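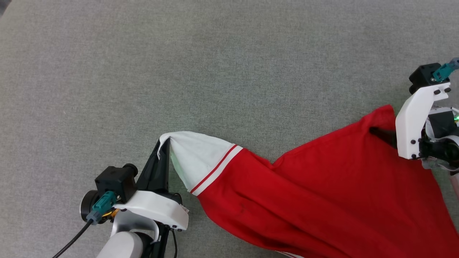
What do you do first with a shirt that comes in all balled up? Find a sleeve, pull it out straight from the cuff, and let the rest of the shirt follow along behind it.

She has been giving that advice for years at Skirkwood, the secondhand clothing shop she runs with her sister, and she gave it to me twice on the Thursday I came by, once over the sorting bins and once over a very good cup of coffee. "People go for the collar," she said. "I did too when we started. But a collar just flops over on you, and then you're chasing it around the table."

The red things get her special attention, especially the ones with white at the cuffs and a couple of thin stripes where the two colors meet. She loves those (she had one as a girl and wore it until her wrists stuck out!) and she always lays the sleeve out flat before she decides on a price. "The white end tells you how it's been washed," she said. "And then you look over the red part slowly, in good light, because red will hide a smudge from you until you get it spread out."

The tables are covered in gray felt, which her sister picked out. Bare wood was too slippery, she told me, and the sleeves kept sliding back into a heap.

April is their heavy month, with everybody emptying closets. Last spring they took in 1,013 pieces and sent 207 of them straight to the rag bag. "I still feel bad about a few," she said, and got up to look for the sugar.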